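The Akham Playhouse: Your Questions Answered

Last updated 10/09/2021

We get a lot of lovely emails and phone calls at the box office, and many of them ask the same things, so we have gathered the answers together on one page. If yours isn't covered, do ring us or pop in. We really don't mind.

When does the new season start?

The doors open again in September with Ferrand, a new play with songs set in a seaside boarding house, and it runs for 7 nights. After that comes the touring comedy The Parnard Inheritance, which many of you saw when it was last with us and have been asking for ever since!

How many seats are there?

The main house holds 310 across the stalls and the circle. Our studio upstairs seats 100, all on one level and all unreserved, so come up early if you are particular about where you sit (the back row has the best legroom, if you have long legs like most of my family).

Can I choose my own seat?

In the main house, yes. The seating plan comes up when you book online, and if you book by phone we will happily talk you through it. Rows A and B are very close to the stage and you will be looking up a fair bit, which some people adore and others regret by the interval.

How long are the shows?

It varies, of course, but most evening performances in the main house have one interval of twenty minutes. Studio shows are often shorter and go straight through. The running time goes up on each show's own page once the company has finished rehearsing, and it can change by a few minutes even then, so please leave a little slack if you have a bus to catch. 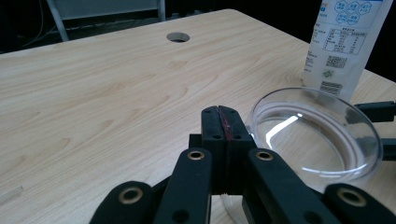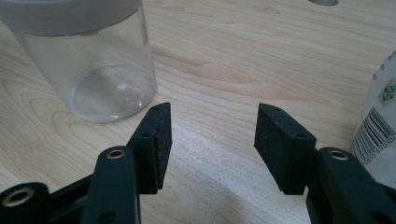
What happens if I'm late?

Please don't panic, and please don't run on the stairs. Our ushers will let you in at a suitable break, and you may be asked to stand or sit at the back until the interval. A few shows don't allow latecomers at all, and where that is so we say it clearly on your ticket.

Can I bring the children?

We would love you to. Each show has an age guide, and it is only a guide, as you know your own children far better than we do. Babies are welcome at the Saturday-style relaxed mornings we call Flusto, where the lights stay up a bit, the sound is turned down, and everyone can wander in and out as they please. We keep a stack of booster cushions by the stalls doors.

Is the building accessible?

There is level access from the street, a lift to the circle bar and the studio, and wheelchair spaces at the end of rows F and G. A companion goes free. We also have headsets for the hearing loop, and it helps if you ask for one when you book.

Can I change or return my tickets?

You can swap for another night of the same show up to the day before, free of charge. We can't promise refunds, but if a performance sells out we will try to resell yours and give you a credit note.

Where can I park?

The pay and display behind the library is nearest. It has 638 spaces and is rarely full after six. Do take a note of which floor you are on!

Can I take drinks in?

Yes, in the plastic cups from the bar. Interval drinks can be ordered before the show and will be waiting on the shelf with your name on.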